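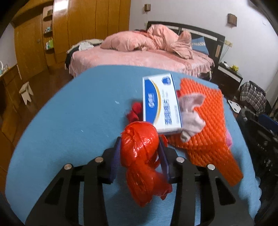
Bedroom table with a red plastic bag, a white cardboard box, a pink sock-like item and orange foam netting. Picture: Lelta

Tidying storage sets don't tidy, says Lelta

Lelta, the home advice service, is asking shoppers to hold on to their money this March as the shops fill up with spring storage sets. It has spent the winter looking at what people keep on bedroom tables, chairs and window sills, and it doubts that another set of matching tubs will do much about it.

The service went through 921 items in homes in and near Dunbar. A good share turned out to be packaging: bags, boxes, foam netting and sleeves that had come round something else and been left where they were opened. Small clothes came next, mostly socks and thin tops, often mixed in with the wrapping.

"I've read the leaflets that come with these sets and they all begin with buying the set," said Leonidas Rallis, who ran the work for Lelta. "Fine, but half of what's on the table is rubbish. You don't need a tub for rubbish. You need to pick up the bag, see if there's anything in it and put it in the bin."

Lelta also asked 560 households whether they had bought storage in the past year and whether the room it was meant for was any clearer. Most who had bought some said they weren't sure. The service doesn't claim this proves a great deal – people are poor judges of their own bedrooms, and some had only had the tubs a fortnight.

What it suggests is a plain sort on a cloth-covered table, next to the bed if that is where the room is. Put a cloth down in a colour that small things show up on. Blue does well enough, as threads and white specks are easy to spot on it. Take one thing at a time. Crumpled clothes should be picked up and opened out before anyone decides where they go, as a bunched red cloth may be a top, a scarf or a duster until it is held up.
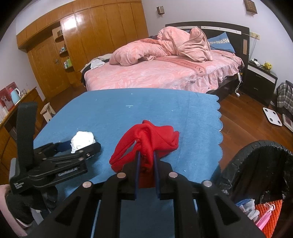 A 40-minute limit

Lelta advises stopping after 40 minutes, finished or not. Mr Rallis is wary of promises about whole rooms done in a morning and would like to see the room again on the Monday.

The advice sheet, called Waken, runs to 2 pages and is free. It doesn't recommend any brand of tub, and there are no vouchers with it. Copies can be had from the Uritz reading room or by post.

Notes to editors

Lelta sells no storage goods and takes no payment from firms that do. Mr Rallis is available for interview in the afternoons.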